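Willine Simulation Toolkit
Tutorial 4: Defining Grasp Poses for Rack Objects
Maintained by Yesenia Alvarado and Jolán Szűcs
Last revised Tuesday, October 6, 2020

This tutorial explains how to define grasp poses for objects held in a rack and how to check them in the planner before a trial is run. Users should have completed Tutorial 3 and should have a working copy of the Falari planner, build 104 or later.

Step 1. Load the workcell
Open the workcell file and wait until all collision meshes have been loaded. Select the side view. Confirm that the rack stands upright on the floor and that the gripper is clear of the tube caps. 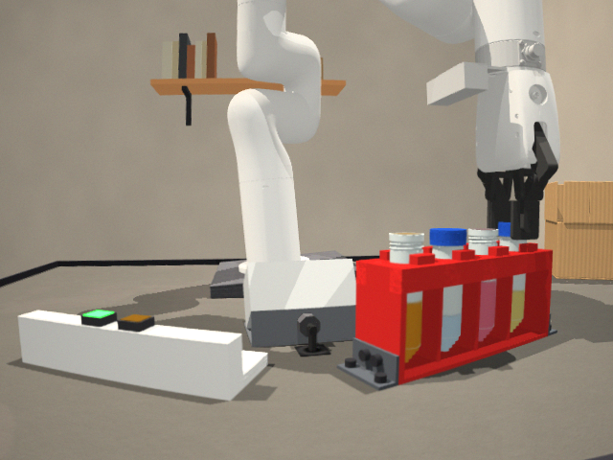 Figure 1. Side view in the simulator, with the gripper above the red test tube rack.

Step 2. Attach frames to the rack
Each slot requires its own frame. Place the origin at the center of the opening and point the z axis upward. Frames must be children of the rack, so that they move with it when the rack is turned. Do not attach frames to the world.

Step 3. Define the approach
Every grasp pose is paired with a pre-grasp pose directly above it. Set the offset to 77 mm in the slot frame. The planner is free to choose any path to the pre-grasp pose; from there to the grasp, motion is restricted to a straight line. The same rule applies on retreat.

Step 4. Check the poses from above
Switch to the overhead view and step through the slots one at a time. The fingers should point straight down at each slot.
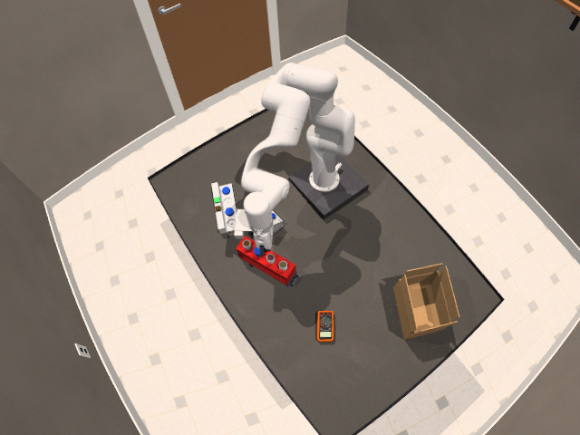 If a pose is rejected, read the planner log before changing any values. Code 2 means that no joint solution was found. In most cases, turning the grasp half a revolution about the z axis will resolve it. A collision message names the two meshes involved. Where one of them is a neighboring object in the rack, reduce the finger opening and plan again.

Step 5. Save and submit
Save the poses under the name of the rack and record the planner build in the header. Pose files intended for the shared library are reviewed by Marleny Echeverri. Files without a header will be returned.

Next: Tutorial 5, Placing Objects in an Occupied Rack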